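One bin at a time: a talk about sorting in Ostthorpe

November 28, 2020

The first thing the owner of Galanis wants to talk about is slippers. I had come with a page of questions about how a secondhand household goods shop keeps its back room from swallowing the front, and I'd hardly sat down before we were on the subject of slippers and whether they belong with shoes, with bedding or with bathroom things.

"Bathroom," she says, firmly. "I know people who say shoes, and I've argued with them. But nobody comes in looking for shoes and leaves with slippers. They come in for a bath mat and a robe, and then the slippers make sense."

Galanis has been on the same street in Ostthorpe for years, in what used to be a paint store. The whole place is 3,316 square feet, and well over half of that is sorting space the customers never walk through. She says visitors from other shops are always shocked by the split. She thinks they've got it backwards.

"If you give the back room a corner, the back room takes the store anyway," she says. "It just does it in piles, behind the register, where you trip on it."

I loved the back room. I'd expected something gloomy, and it's bright and a bit noisy, with worktops at a good height and those big deep bins you immediately want to lean over. She picked up the benches from a school that was closing and had them sanded down. The color was a deliberate choice. She wanted pale wood so that small things would show up against it: a screw, an earring back, the little rubber foot that falls off a kitchen scale.

"We had dark green counters before," she says. "I can't tell you how many feet we lost. Rubber feet! You find one a month later and the scale is long gone, wobbling in somebody's kitchen."

Her rule for the bins is the part I keep telling people about. Everything that arrives goes in mixed, exactly as it came out of the box or the bag, and it's taken out one piece at a time. There is no digging for the good stuff. You take what's on top, you decide, you put it where it goes, and then you take the next one. She learned it the hard way, after a summer in which everybody went for the copper pans and the nice linens first, and what stayed behind got duller and duller until the bottom of the bin was a place no one would visit.

"It's so simple that people don't believe me," she says. "They want a system with stickers. I had a system with stickers. I spent a whole March printing stickers."

That was the Trostemano period, which she tells very well. Trostemano was the name of a labeling scheme she bought into from a supplier who has since moved on to other things. It came with a binder and had 70 categories, each with its own color and a two-letter code. Brushes alone had several. There was a code for brushes with handles and another for brushes without, and a third one, as she remembers it, for pads that did the work of a brush but weren't one.

"We'd stand there holding some flat blue scrubby thing, going through the binder. Five minutes on an item we were going to sell for fifty cents. I got quite good at the binder, too. I was proud of it. Terrible."

She still has it. It holds a door open.

What replaced it is a wall of shelves named after rooms, and a single question you ask yourself when you pick something up: where would you be standing if you needed it? Kitchen, bathroom, bedroom, hallway, garage, desk. There's one more shelf, marked "Ask," and I was delighted by it. That morning it had a wire frame on it that could have been for drying gloves or for holding letters, a porcelain egg with a hole in each end, and a wooden paddle that she's fairly sure is for butter. 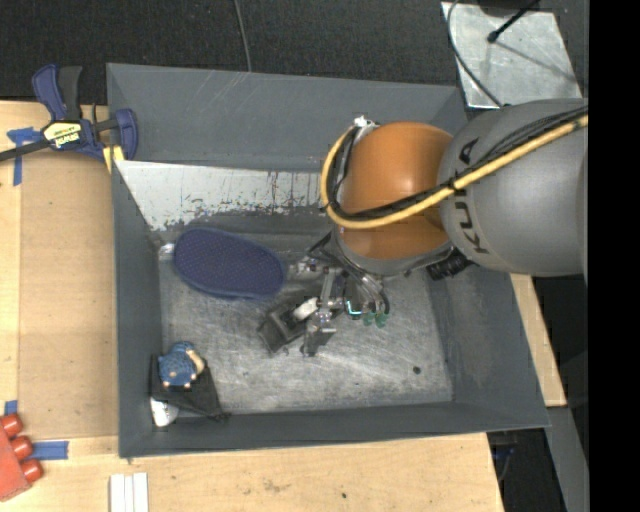

"You have to let yourself be wrong fast," she says. "If it goes to the kitchen and it should've gone to the garage, someone will laugh at it and move it. What you can't do is stand there with it. The standing there is what kills the day."

I ask how she handles the things that are hard to name at all. She says the shape tells you a lot, and after that it's the back of the thing you want to look at. People look at the front. The underside has the wear on it, the screw holes, the felt, the maker's stamp if you're lucky. She turns everything over before she decides, and I noticed while we were talking that she'd turned over my pen, my notebook and the saucer my cup was on.

Soft goods are her favorite. She has a way of running her thumb along an edge to see if the stitching is coming away, and she can do it while holding a conversation about something else. Hard goods take longer. Anything with a plug goes off to be tested at Driltis, the repair place around the corner, and comes back with a tag or doesn't come back. She swaps them glass jars and old toolboxes for the work, an arrangement neither of them has ever written down.

The shop keeps a notebook of what leaves on a Saturday-type busy day ("any day it rains," she says), and she let me read the best page. It said 679 in large happy numerals, with a star drawn next to it. I asked what had sold. Mostly glasses, she said, and someone buying for a wedding.

"And hangers. I will never understand hangers. We can't get enough of them, and everybody has too many."

She has advice for people doing this at home, and gives it with real pleasure. Get a container with hard sides, bigger than you think is reasonable, and put it up on a table. Not the floor! The floor is where most clear-outs die, in her view, along with your back. Leave bench on both sides of it, so there's a place to put a thing down while you think. Work for 30 minutes and stop, even if it's going beautifully. And don't start with photographs or letters, ever. Start with a drawer you have no feelings about.

"Under the sink is wonderful," she says. "I've never seen anyone cry over what's under the sink."

I asked whether she does it at home herself, and she laughed for a good while. Her hallway, she admits, has a bin in it that has been there since before the shop moved. It's full. She knows what's on top (a bicycle pump and a single curtain) and she has a fairly good idea of what's at the bottom.

She's thinking of changing the shelves again in the new year, with a separate section for sewing things, which keep drifting between bedroom and desk. There's also talk of a longer bench by the window, for repairs that only need glue or a needle. She's measured for it twice and got a different answer each time, so the tape measure is on the "Ask" shelf now, next to the egg.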